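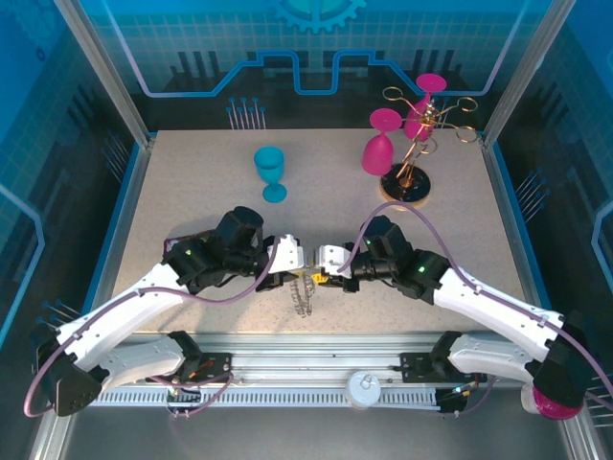 Reading time: 4 minutes

Smoked paprika: what are we paying for?
Speaker notes, afternoon session, Tangen food hall

Start without a slide. Ask who has a tin of smoked paprika at home. Then ask who has finished one. Wait for the laughs, if there are any.

I buy spices for a small shop, and I've been told a great many things about paprika by people who wanted to sell me some. Tonight's notes are the claims I hear most, and what I think of them.

Claim one: the redder the better.
Colour tells you something about the peppers and how they've been kept. It tells you very little about taste. I have had brick-red powder that tasted of dust and a dull brownish one that I'd happily eat on toast. Paprika does fade with light and age, so a brown one deserves a question. But a bright one deserves a question too.

Pass the first two saucers round now. Same red, near enough. Ask people to smell before they taste. Don't say which is the Guretti.

Claim two: it's smoked, so it's slow and traditional.
Some of it is. Peppers dried over oak for days do exist, and you can taste the difference. But "smoked" on a label can also mean smoke flavouring stirred into ordinary paprika, and you have to read the small print to find out. Look at the ingredients. If there's more than one, ask why.

The Nukasell leaflet says "smoked in the old way". I wrote and asked which old way. The answer was two paragraphs long and had no wood in it.

Claim three: the blind tasting.
Fodesport sent me a sheet saying 173 out of 200 tasters preferred their sweet smoked paprika. Preferred it to what? The sheet doesn't say. It doesn't say how it was served either, and that matters a lot with a spice nobody eats by the spoon. In hot oil, in a stew and on a cold egg you get three different answers. Marit Engebretsen ran a much smaller tasting for us in May, with 8 people and boiled potatoes, and the cheapest tin came second. I wouldn't build a business on that. I wouldn't build one on the 200 either.

(If Kjell Boström is in the room he will object here. Let him. He thinks potatoes flatten everything and he may be right.)

Claim four: it keeps for years.
It keeps in the sense that it won't hurt you if it stays dry. The smell goes long before that. Buy the small tin. The big one looks like a bargain until you're shaking in twice as much to taste anything.

Second pair of saucers. One is from a tin opened last month, the other has lived beside my cooker since I moved house. Most people can tell. Ask anyone who can't to say so, it's useful to hear.

Cooking bit, keep it short.
Take the pan off the heat before the paprika goes in. It burns quickly and turns bitter, and I suspect half the people who say they dislike it have only had it scorched. Warm oil, stir, then tomatoes or stock straight away.

Questions I expect:
Is hot smoked just sweet smoked with chilli in? Sometimes – ask the seller, and see if they know.
Is the expensive one worth it? For eggs and potatoes, I'd say yes. In a chilli with six other spices, I doubt you'd notice.
What's the 917 on the Guretti tin? A batch number. I asked. It has nothing to do with strength, whatever you heard at the counter.

Leave the saucers out afterwards, and take the lids home this time.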